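Progress Report: Household Handling Demonstrations
Reporting period ending March
Prepared for the Wulberg Fund by the Clondamley site team

Summary

The Clondamley site collected 792 usable demonstrations this period. All were made by people working with hand-held grippers at a table, and all follow the task list agreed with the fund at the start of the year. Cloth tasks are on schedule. Rigid object tasks are behind, for the reasons set out below. We are not asking for a change to the budget.

Collection

We now run 4 tables. Three are used daily and the fourth is kept for training new operators and for repeats. Each operator does a block of one task, takes a break, and changes to a different task. We tried longer blocks early in the period and went back to short ones after the reviewers reported that the later demonstrations in each block were rushed.

Cloth work took up most of the time. The garments are shirts, tea towels and pillowcases from the Salazar laundry supply, washed between uses and replaced when the collars or hems go out of shape. Operators start with the garment bunched up and are asked to use a different starting shape each time. Light colours were added this period, as the earlier set was mostly navy and grey.

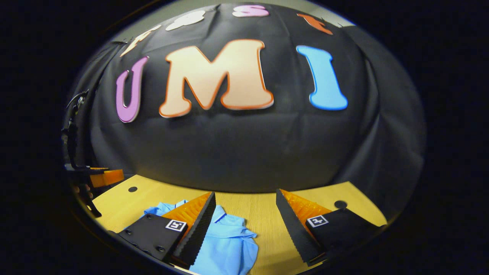
Cloth task at a table with the black backdrop. Light blue garment, hand-held gripper with orange ridged pads.

The black fabric backdrop cuts down on people walking through the background of the recordings. The foam letters stay up. The learning team at Ondent asked for some fixed, coloured detail behind the work, and tracking dropped out more often in a trial against plain cloth.

Review and rejected material

Every demonstration is watched once by someone other than the operator. In this period 66 were rejected and are not included in the total above. The main causes were lost tracking, a finger marker covered by a sleeve, and garments that slid off the table before the task was finished. Operators now roll their sleeves above the elbow, and the third cause has been dealt with by starting the garment closer to the centre.

We also found that labels for "fold in half" and "fold in thirds" had been swapped on one day's work. The files have been relabelled and Ondent has confirmed receipt of the corrected set.

Equipment

Finger pads wear faster on cloth than we had planned for. We went through 7 pairs and have reordered from the same supplier. One gripper was out of service while a cracked bracket was replaced. Cables at two tables have been re-routed along the side of the backdrop after they kept catching on operators' arms.

Staffing

Two operators finished their training and are working unsupervised. One has moved to part-time hours. The Wednesday evening shift has been dropped because we could not fill it reliably, and those hours have gone to Saturday mornings.

Behind schedule

Rigid object tasks (cups, jars, cutlery) began late. The storage bins arrived without lids, and the jars we were sent were too wide for the grippers to close on. Narrower jars are on order.

Next period

Finish the shirt set, including long sleeves. Start jars and cutlery as soon as stock arrives. Send Ondent a mixed batch from all tables so it can check whether results differ between them. A revised task list will be sent to the fund for approval before any new garment types are added.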